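Tips for keeping a two-armed bench robot civil. Ours is a pair on a white table, known as the Rasalero after the firm that sold us the stand, and most of this applies to any small arm with a gripper on the end.

**Wipe the finger pads before you blame anything else.** A grubby pad will drop a brick and let you spend the whole afternoon in the settings menu. Damp cloth, then a dry one, every morning. I've tried spirit. The pads went shiny and sulked.

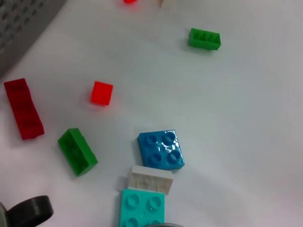
Pad pressure is best set with toy bricks, and I won't be talked into buying the proper test pieces from Bindard. Start low and go up by 20 on the dial until the grip holds through a slow lift. Try bricks lying every way up, like the blue one with its studs on top and the green ones showing their hollow undersides, as the pads meet a different edge each time. Write the number on tape and stick it to the stand, where it'll be ignored.

**Go over the screws every 500 cycles.** The mounting plate behind the fingers works loose first. Hand driver only, a quarter turn past snug. Glassware stays off the rota until that's done; a loose plate that merely annoys a brick will finish a jug.
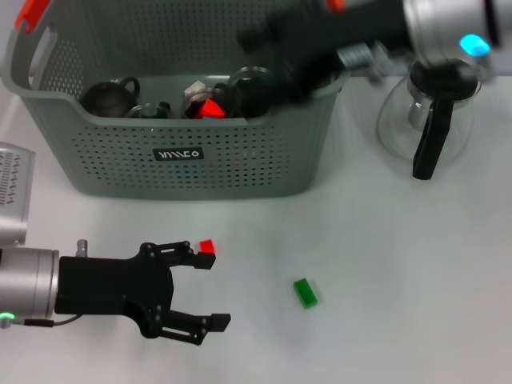
Nuala Duggan wrote in to say that 500 is fussy and she has gone 1,000 between checks on hers at Eltham without losing a screw. She does admit to losing a finger (the robot's). I'm sticking with 500.

**Look at the cable when the arm is moving, too.** Parked, it always hangs beautifully. Run the wrist slowly to both ends of its travel and watch for the spot where the slack runs out. Add clips one at a time, and leave a loop you could get two fingers through, with the power off, please.
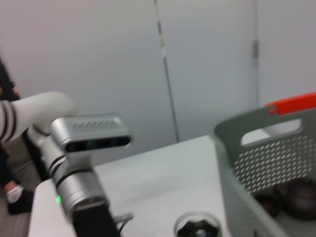

## Before you go home

- Park both arms clear of the table edge.
- Dry cloth over the camera window. No sprays.
- Note the cycle count. Sixten Magnusson's handwriting doesn't count as a note.
- New pads in February, whatever they look like.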